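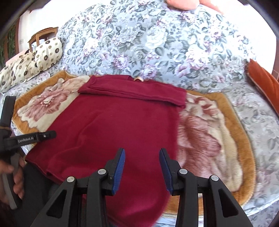 Folding a red top with a pair of hand-held grippers, blue pads just above the fabric.

Zoriana Antoniuk has folded a lot of sweaters this spring, and hardly any of them with her fingers. She runs the home trials for Onditex, a service that collects demonstrations of household chores for teams training robots. When we spoke she had just put away the grippers for the day and was still excited about a sleeve.

"Sleeves are wonderful," she said. "They flop, they twist, they hide under the body of the thing. You pick one up with two narrow tips instead of ten fingers and suddenly you see how much your hands were doing for you!"

The idea behind the service is easy to explain. A customer asks for a chore, Onditex sends people with hand-held grippers into lived-in homes, and the customer gets the recordings back, sorted and checked. The smallest order is 2,000 recordings. Antoniuk's group has 42 people on its list, and each new person gets 3 practice sessions before any of their work counts.

I wondered why they don't just set up a clean white table. She laughed at that. "We did, for our first customer, and it was so dull. Go into a bedroom and you've got flowers on the bedspread, flowers on the mat, cushions everywhere. A robot has to find the edge of a sweater in all that. I love those rooms."

Maksym Savchuk, who looks after the checking side, is just as keen but a little harder to please. He would like the sorting to go faster (two reviewers look at every recording), and he thinks thick knits still give new people trouble. "You want one layer and you pinch both," he said. "It takes a light touch. Some people have it on the first morning, some need the whole week."

I tried a pair myself on a dish towel. My first fold was awful, my fourth was decent, and I didn't want to hand them back.

Towels and sweaters are the main menu for now. Fitted sheets are planned for October, and Antoniuk has already bought three of them to practice on at home.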